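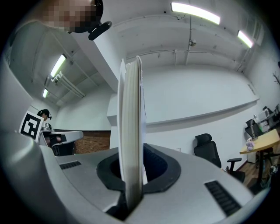

Vol. 14, No. 2, p. 1166

Figure 2. View from the hand-held gripper during a book task. The book or paper bundle stands upright in the gripper opening; the square marker is at left.

4.2 What the hand-held demonstrations do and do not show

The case for hand-held collection is usually made on speed. A person picks up a gripper, does the task, puts it down, and does it again. With remote control, the same person has to work through a delay and a limited view, and many attempts are thrown out. We do not dispute that difference. Our 1020 hand-held demonstrations were gathered in far fewer working hours than the Mottram remote-control set, and the operators complained less. Our doubt is about what was gained for the hours spent.

Consider the view in Figure 2. The gripper body takes up the lower half of the image, and the book rises from the opening high enough to overlap the ceiling. For a task that ends with placing a book somewhere, this is an awkward arrangement. The object being moved covers a good part of what the policy would need in order to decide where to move it. A person doing the demonstration does not depend on this view. They have their own eyes and can lean, and the choices they make may rest on things the gripper camera never recorded. A policy trained on the recording is asked to copy those choices without the same evidence.

Earlier reports, including the first Larnport study, treat this as a minor problem that more data will fix. We found little support for that claim. Adding demonstrations helped when the target was visible in most of the recording. When the held object hid the target near the end of the motion, the added demonstrations made the policy more confident and no more accurate.

A second concern is the room itself. The wide lens takes in ceiling lights, a brick wall section, office furniture and people. In Figure 2 one person leans in at the top left and another stands behind the marker. None of this will look the same at the site where the robot is used. Random cropping and color changes are the usual answer, and we applied both, but neither removes a person from the view. We trained one version of the policy with people masked out and one without. The masked version did slightly better in the new room and slightly worse in the old one. We would not build much on either result.

The third concern is force. A person holding a book in a hand-held gripper feels it start to slip and corrects with the wrist. The recording keeps the wrist motion and drops the reason for it. When the Gornach arm replayed such corrections, it often made them at the wrong moment, tilting a book that was already secure. Remote control has its own version of this fault, but there the operator feels little to begin with and tends to move in ways the arm can repeat.

We also tried mixing the two sources, starting from the hand-held set and adding remote-control demonstrations from the Hikari station. The mixed policy did better than either source alone on book placement. It is tempting to call this the best of both methods. The simpler reading is that the remote-control data came from the same arm used in testing, and any data from that arm would have helped. We did not run the comparison that would settle the matter, and the gain should be read with that in mind.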